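Reverberation and Speech Clarity in Narrow Dining Rooms
Final report, Room Acoustics Project
Þórey Norðdahl
Submitted Tue 21 May

1. Background

Residents of the Stalska student building have complained for several years that conversation in the shared dining rooms is tiring when more than one group is talking. The rooms are long and narrow, with hard walls and no soft furnishings apart from what residents bring in. The building office asked our course whether a low-cost treatment could help. This report covers one room on the second floor, referred to as room B.

The aim was to measure the reverberation time of room B as it stands, predict the effect of adding absorbing panels, and compare the prediction with a measurement after installation. Sound coming through from the corridor was left out of the work.

2. Theory

Reverberation time (RT) is the time taken for sound in a room to drop by 60 dB after the source stops. The Sabine equation estimates it from the room volume and the total absorption of the surfaces. It assumes that sound energy is spread evenly through the room. In a narrow room that assumption is weak. Sound traveling between the long walls meets a surface often, while sound traveling along the length of the room meets one less often, so the decay depends on direction. If the absorption is placed on only one pair of walls, the Sabine estimate tends to come out too low.

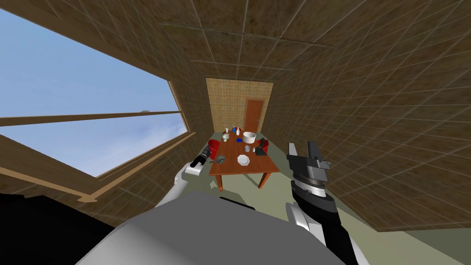 Flutter echo is a related problem. It occurs between two parallel hard surfaces and is heard as a rapid buzz after a sharp sound. A hand clap near the middle of room B produced a clear flutter during the first visit. Clapping at the doorway did not.

3. Method

Measurements were made with a balloon burst as the source and a single microphone on a stand at seated ear height. Three source positions and two microphone positions were used, giving six pairs. Each pair was repeated until two clean recordings had been obtained. Recordings with footsteps or plumbing noise were thrown out on the spot.

The recordings were filtered into octave bands and processed by backward integration. RT was taken from the part of the decay between 5 dB and 25 dB below the start and extended to 60 dB. The lowest band was dropped. Balloon bursts do not put enough energy into it, and the decay curves there were too uneven to fit a line.

Four Cernance felt panels were then hung on one long wall, with a small air gap behind each. The panels were on loan from Vasiliauskas, a local fitting shop, and were returned at the end of May. Measurements were repeated with the same positions, marked on the floor with tape.

4. Results

In the untreated room the RT was longest in the 500 Hz band and fell steadily toward the higher bands. With the panels in place it dropped in every band we kept. The largest change was at 1000 Hz and the smallest at 250 Hz, where thin felt absorbs little.

The Sabine prediction was lower than the measured value in all treated bands, as expected from Section 2. The error was worst for source positions near the end walls. The flutter echo could no longer be heard from the middle of the room.
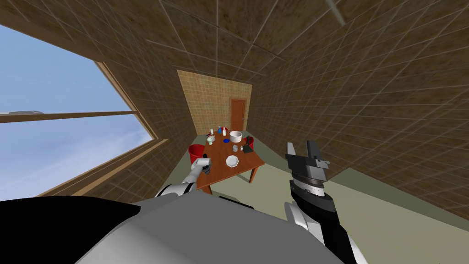

Repeat recordings at the same position agreed well, so the spread between positions is treated as a real property of the room. The exception was the third source position, close to the door. A gap under the door may have affected it, but no test was made with the gap sealed.

5. Cost

The panels were priced at 95 dollars each. The building office had set a limit of 300 dollars per room, which would cover three panels and leave 15 dollars for hardware. A Zavine starter pack of 2 panels was also quoted at 199 dollars. It offers no saving over single panels and was not tested.

6. Discussion

Three panels should still control the flutter if they are spread along the wall at seated head height. This was not measured. The present data cover four panels only, and a simple scaling of the absorption would carry over the same error already seen in the Sabine prediction.

Placing panels on one long wall and one end wall would probably bring the measured and predicted values closer together. In room B the end wall holds a notice board that the office wants to keep, which limits the space available.

7. Further work

The measurements should be repeated with people seated in the room. Clothing adds absorption, mostly in the upper bands, and the empty-room figures overstate the RT during a meal. A listening test with recorded speech was planned but dropped for lack of time. The processing script and the raw recordings are stored in the course folder under the room name.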